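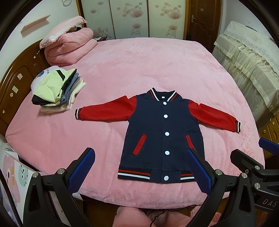
Back from two nights in a shepherd's hut at Nokley, just outside Pillcombe. A few notes for anyone thinking of booking it.

The hut sleeps three if one of you is small. There's a wood burner, a two-ring hob and a cold tap. The shower block is across the field, 18 steps up a bank, and the light on the bank goes off before you reach the top.

We went in January, which is the cheap season. First night the burner went out at 4 and we all knew about it. Second night I put two big logs in and shut the vent most of the way down, and it lasted till breakfast.
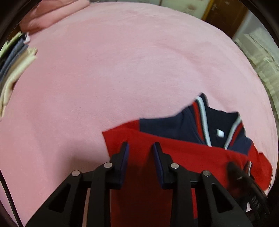 Red and navy top on the pink blanket.

Food: the farm shop shuts at 3. The next nearest is in Whiteley, 8 miles off on narrow lanes. Bring milk, and bring more kindling than you think. They sell it by the net and one net did us one evening.

We walked up to Lasow on the full day. Signposted as two hours, took us nearly three with stops. The path by the reservoir was under water, so we went round by the road. Good view from the top, nowhere to sit.

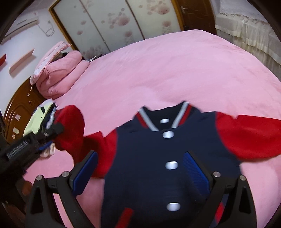 Packing for a hut is different from packing for a tent. You can stand up and there are hooks, so I took too many clothes and not enough socks. Thick jumpers were fine by the burner but no use for the dash to the showers. For that you want something you can do up quickly half asleep, like the navy and red jacket with the snap buttons. Slip-on shoes too, and a head torch each.

Would we go again? Yes, but in spring. Checkout is 10 sharp and they do come and knock. The gate sticks, so lift it as you push.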